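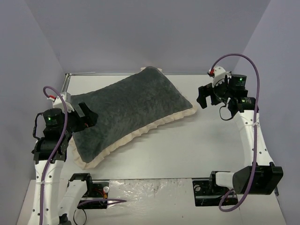 A pillow with a dark gray fuzzy cover and a ruffled cream border.

Plovik Court is a retirement housing complex in the town of Burard. It has 90 apartments on four floors, all rented to people aged 55 and over. Residents live independently, and no nursing care is given on site.

The complex was planned by the architect So-ying Yip on the former grounds of the Voyle dairy. A second wing, with 40 of the apartments, was added later. Raquel Barreto was the first resident manager and started the monthly newsletter, which still comes out except in November.

Shared areas include a lounge, a laundry room, a guest suite and a library of 1,043 books. The Driditz bus stops at the front gate.
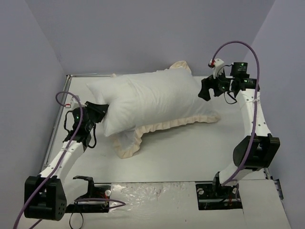 Can residents keep a pet?
One cat or small dog is allowed per apartment, with written approval from the manager.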